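Notes on the sorting cell at Jalcombe, May 2025

The two-arm cell at our Jalcombe workshop has been in regular use since October, and I have been responsible for its upkeep for most of that period. It was assembled by Skirkinik to our own layout and is used to sort and kit small electrical parts. I set down below how it is prepared and maintained, as colleagues at the Arroyo site are to receive a similar one and have asked for a written account.

The greater part of the work concerns the grippers. The fingers are inspected at the start of each shift and wiped with a lint-free cloth. Any sign of rounding on the inner edges is recorded, and the pair is changed together, never singly. Our first set was replaced after some 4,000 cycles, earlier than the supplier had led us to expect.
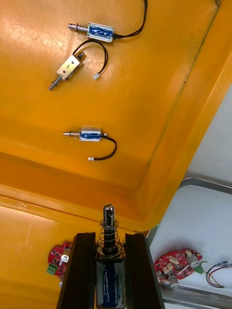 Replacement fingers are held in the cabinet behind the cell and come with their own screws. The old screws should be discarded. After fitting, both fingers are closed on the setting gauge and the opening is checked at three heights. A difference between top and bottom usually means that dirt has been trapped under the mounting face, and the finger must come off again. Grip force is then brought up in small steps from the lowest setting. Coils and springs mark easily, and I would ask operators not to begin from the figure left by the previous user.

Cables require almost as much attention. Each arm has its own run, secured with Stistix ties, and we had two stoppages in the winter from a tie that had been pulled too tight near a joint. The ties are now left with a little slack - enough to pass a pencil through - and the full range of movement is run at reduced speed before the cell is released. 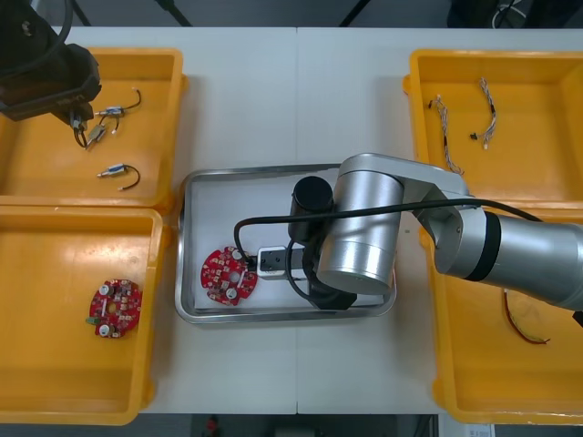

Bin positions are taught again whenever the table has been disturbed. We work from the seam between the two table panels, which gives a fixed line that does not depend on anybody's tape marks. The steel tray is set down first, in the middle, and the yellow bins are then placed on either side of it, two to the left and two to the right. Each position is approached slowly from above and saved only after a second pass. Particular care is needed where an arm has to reach across one bin to get to the tray, and the clearance there should be checked with the bin filled as it would be in use.

The full procedure takes me the better part of a morning. The revised checklist has 7 entries and is kept in the folder by the cell door. I have yet to settle how often the wrist joints should be greased, the two manuals being at odds on the point, and will add a further note when Skirkinik has replied.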